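FOR IMMEDIATE RELEASE
07/07/2020

Feston Opens Home Repair Lending Library with Support from Isesano

FESTON — The Feston Public Library will open a lending collection of hand tools, sewing machines and household repair kits this month, the library announced today. The collection holds 200 items and is available at no cost to any resident with a current library card.

The project is supported by a two-year grant from Isesano, the regional hardware supplier, which has also agreed to replace worn or damaged tools for the length of the grant. Shelving and storage cases were provided at cost by Schumacher, whose workshop on Zuduris Street has served the town's schools and public buildings for 46 years.

"Residents have been asking us for this for a long time," said Bernadette Boateng, director of the Feston Public Library. "A family that needs a torque wrench once a year should not have to buy one. We lend books on home repair every day, and we are pleased to be able to lend the tools along with them."

Planning began in March, when the library invited residents to say what they would most like to borrow. Nearly 500 households replied. Drills, pipe wrenches and sewing machines were the most frequent requests, followed by soldering irons, clamps and small screwdriver sets for household electronics.

Items may be reserved by telephone or through the library's online catalog and collected at the side entrance on Zuduris Street. The standard loan is 14 days, with one renewal if no other borrower is waiting. Returned items will be cleaned and set aside before they are lent again, and borrowers are asked to wear a face covering when collecting or returning equipment.

In addition to the lending collection, the library will publish 30 printed guides to common household repairs, written by Hazel Haverford, a retired shop teacher at Feston High School. Subjects include replacing a faucet washer, rewiring a lamp, patching drywall and opening the plastic housings of small appliances without breaking the clips. 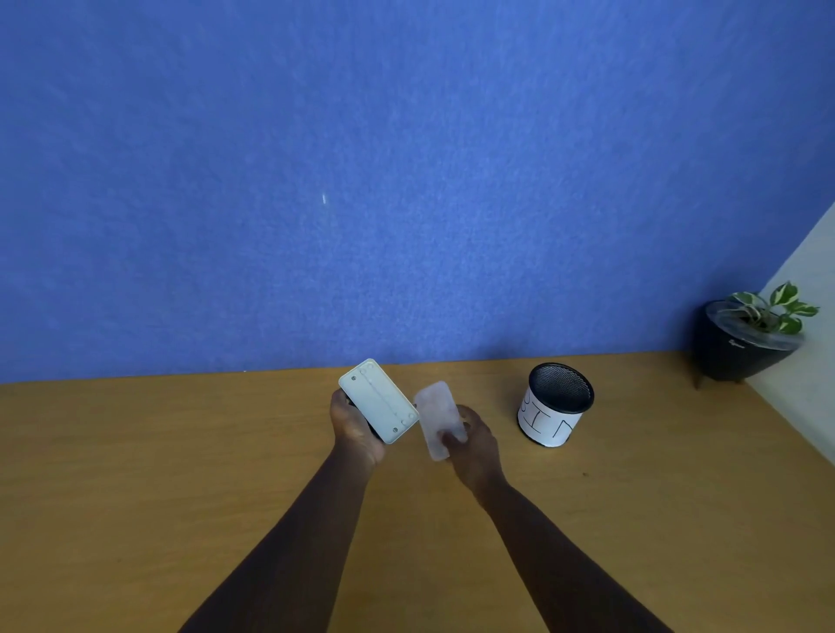

Copies of the guides will be kept at the front desk and mailed on request to residents who are unable to visit. A Spanish edition, translated by Flor Montoya of the library's outreach office, is expected in the fall.

"Isesano has sold tools in this region for three generations, and we believe that people who learn to use them well take better care of their homes," said Jalen Van Dusen, the company's manager for community programs. "We are glad to see Feston take this step — and we look forward to hearing what residents repair."

Borrowers must be 18 or older and will be asked to sign a one-page agreement at their first loan. Power tools are lent with printed safety instructions and eye protection. Late fees will not be charged during the first year.

Residents who wish to donate tools in working order should call the library before bringing them in.

Media contact:
Chiamaka Akinola
Communications Office, Feston Public Library

###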